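Bienestar animal › Acogida y adopción › Artículos completos

Tiempo de lectura: 6 minutos

4. Las devoluciones de perros mayores durante las primeras semanas

Conviene empezar por lo que nos llevó a mirar las devoluciones con tanto detenimiento, aunque el lector con prisa pueda saltarse este párrafo sin perder gran cosa. En el refugio de Kestico, donde se recogió la mayor parte de nuestros datos, un perro de edad avanzada que vuelve de una adopción fallida suele volver más callado de lo que se fue, y quienes trabajan allí lo notan antes en el comedero que en ninguna otra parte. Queríamos saber si esa impresión, tan repetida en las conversaciones de pasillo, se sostenía al revisar los cuadernos con calma, y si había en ellos algo que pudiera servir a las familias antes de que la convivencia se torciera.

Revisamos 373 expedientes de adopción de perros que habían cumplido ya los ocho años en el momento de salir del refugio. La base completa, en la que figuran también cachorros y adultos jóvenes, ronda los 600 expedientes, pero los demás se dejaron fuera de esta sección y se retoman, con otras preguntas, en la siguiente. De cada expediente se anotaron la fecha de salida, la composición del hogar, la presencia de otros animales, la medicación pautada y, cuando la hubo, la razón que la familia dio para devolver al perro. Esta última casilla es la más delicada de todas y pedimos que se lea con cariño: una persona que devuelve un animal rara vez está en su mejor día, y lo que escribe en dos renglones junto al mostrador no siempre recoge lo que ha pasado en casa.

4.1. Motivos declarados y motivos conversados

Por eso añadimos una segunda fuente. Con 25 familias mantuvimos una conversación telefónica larga, sin cuestionario cerrado, pasado un tiempo desde la devolución. Muchas agradecieron la llamada (algunas incluso nos preguntaron por el perro con nombre y apellidos, por decirlo así, y hubo que contarles dónde estaba y qué tal dormía). En esas conversaciones el motivo escrito y el motivo contado coincidían solo a veces. Donde el formulario decía «incompatibilidad», la charla hablaba de noches enteras de paseos por el pasillo; donde decía «falta de tiempo», aparecía una factura veterinaria que había llegado demasiado pronto y que daba vergüenza mencionar.

El caso de Rey ilustra bien lo anterior y por eso lo contamos con algo más de detalle. Rey era un mestizo grande, de cadera rígida y carácter muy dulce, que volvió 3 veces al refugio. En las dos primeras se anotó que «ensuciaba dentro de casa», y con esa etiqueta salió de nuevo a un hogar que, con toda la buena voluntad del mundo, le preparó empapadores y horarios de paseo. Lo que le ocurría era bastante más sencillo y bastante más triste: le costaba levantarse por la mañana y no llegaba a la puerta. En la última acogida se le puso una cama más alta y firme, se revisó el tratamiento para el dolor y se cubrió con alfombras el suelo resbaladizo. Su siguiente familia, que vivía en una planta baja de Burkum, lo adoptó en octubre y seguía con él al cerrar este trabajo.

No pretendemos que un perro demuestre nada, y menos uno al que el equipo entero tenía tanto cariño. Nos parece, sin embargo, que la repetición de una misma etiqueta de un expediente al siguiente merece atención, porque el personal que prepara la nueva adopción lee esa etiqueta antes de conocer al animal y organiza sus consejos en función de ella.

4.2. El acompañamiento posterior

El protocolo Bisunitz, que el refugio venía aplicando de manera algo irregular, prevé una llamada a los pocos días de la salida y una visita a domicilio si la familia la pide. En los expedientes donde consta la llamada, las anotaciones son más ricas y las dificultades se nombran antes: el perro que no quiere subir al coche, el que gruñe cuando le tocan la pata trasera, el que solo come si alguien se queda en la cocina. Hemos preferido no presentar la diferencia como un efecto, pues las llamadas no se repartieron al azar y es muy posible que se telefoneara más a quienes ya se habían mostrado dispuestos a hablar.

Lo que sí nos atrevemos a sugerir es un cambio pequeño en el formulario. Junto a la casilla del motivo debería haber espacio para describir un día corriente del animal en la casa, desde que se levanta hasta que se acuesta, escrito por quien lo ha vivido. Lleva unos minutos más y a menudo se hará con lágrimas de por medio, ya lo sabemos, pero es justo la información que echamos en falta una y otra vez al leer los cuadernos.

Figura 1. Utensilio plano con forma de espátula, de color azul grisáceo claro, ante una superficie de madera. Imagen generada por ordenador.
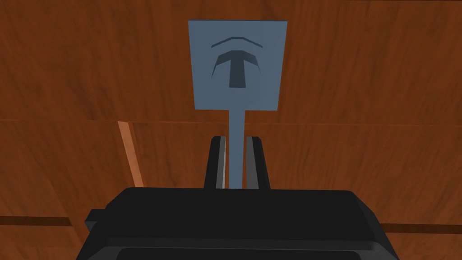
Montserrat Cisneros nos hizo notar, tras leer el borrador, que pedir a una familia que relate un día entero en el momento mismo de la devolución puede resultarle durísimo, y que ella dejaría esa parte para una llamada posterior, con el perro ya instalado y la gente más serena. Añadió que, en su experiencia, las personas mayores cuentan mucho más por teléfono que por escrito, y que la etiqueta del expediente anterior tendría que ir en una hoja aparte, para que se lea después de haber paseado con el animal.

Artículos relacionados
Dolor articular en perros de refugio: señales que se confunden con mala conducta
Segundas adopciones: qué preguntan las familias
Gatos mayores en casas de acogida, notas de un invierno
Cómo redactar la ficha de un animal devuelto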